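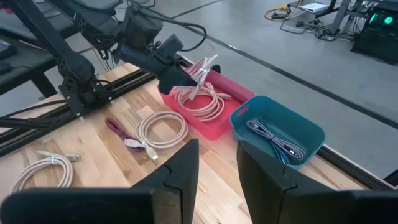

Cable stock, small bench, December

Started sorting the loose leads into the red and blue bins on the wood top. Red is for the light-colored cables, bagged or coiled. Blue is for everything else until Maureen Mottram agrees a better split.

Bags: clear plastic, one cable each, folded over once, no tape. The coiled off-white one went into red without a bag. Coil diameter should stay under 13 cm or the connector end rides up against the rim.

Count on the Vukari sheet is 86 leads. Entered so far: 40. Two have no part number and are listed as "unknown, light." Ruth Entwistle to check them against the Pimar order.

Bin position: handle cutout on red faces the near side of the bench. Keep it that way, labels will go under the cutout.

To do
- continuity test before bagging, not after
- more bags, same size
- move the Dandero adapters out of the drawer
- ask Maureen if coils over 2 m get their own bin

Stopped at 4:40 pm. Sheet is saved in the shared folder.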